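Fivholm hospital gives its waiting list a waiting room

Fivholm District Hospital will open a day clinic for infusion patients in January, ending an arrangement under which people having treatment for blood disorders shared a corridor with the fracture clinic and, on busy mornings, its crutches.

The new unit has been set up with the Okafor Centre, the specialist haematology service in Delero, 90 minutes away by road if the road is in a good mood. Under the agreement, Okafor specialists will see patients in Fivholm twice a month and join by video the rest of the time. The hospital has tested the video link and describes it as "largely stable", a phrase doctors would hesitate to use of a patient they were sending home.

Dr Fumiko Sugawara, who will run the clinic, said roughly 500 people a year from the district now make the trip to Delero for treatment that could be given closer to home.

"Some of them spend six hours travelling for a forty-minute drip," she said. "They've been very polite about it. I'd have been less polite."
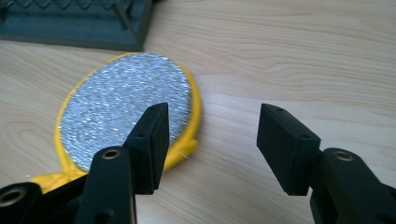 A light timber tabletop with a dark blue-grey tray at one corner.

The clinic will begin with eight chairs. The original plan had 12, the revised plan had six, and the final number was reached after what the hospital's annual report calls a period of constructive dialogue. The report gives the dialogue two pages and the chairs one line.

Patients will keep their existing specialist, and referrals already lodged with Okafor will be moved across without a new letter from a GP. Anyone who has dealt with the referral system may wish to read that sentence again – the hospital confirmed it twice.

Parking is another matter. The hospital has 200 spaces, most of them taken by staff before eight in the morning. Operations manager Daichi Mizuno said clinic patients would get a permit for the bays beside the old laundry, once the bays had been painted.

"The paint has been ordered," Mr Mizuno said.

Blood tests will still be sent to the Gendarel laboratory, with results expected the same afternoon. Bookings open at the front desk next month. There is also an online form, which at the time of writing asked patients to print it out and bring it to the front desk.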